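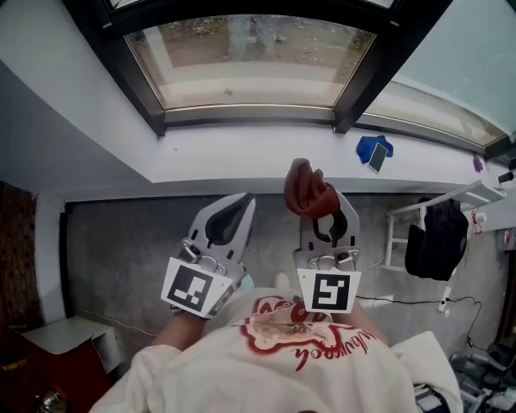 ## 2. Method

The project covers the first print run of *Lesstead*, a 32-page black-and-white comic written by Chepkoech Wanyama and drawn by Kanini Muriithi. Print and distribution figures were taken from the Neltum order sheets for September. Wekesa Kimaro entered them and Guadalupe Jaramillo checked the entries against the invoices.

Two covers were compared:

- Cover A (Muriithi, line art, two colors): 2000 copies
- Cover B (Mwangi Mugo, painted, full color): 2000 copies

Both covers carried the same price and the same solicitation text. Shops could order either one without a minimum.

## 3. Results

Of the 4000 copies printed, 153 were returned as damaged, almost all with bent spines from one carton size. These were left out of the sales totals. Reorders came in for Cover B only.

Cover A sold more slowly in shops that racked it spine-out. Rack position was not recorded for every shop - the form had no field for it - so the effect can't be separated from the effect of the art.

## 4. Open items

Rellico has not sent its second order sheet. Table 3 will be updated when it arrives.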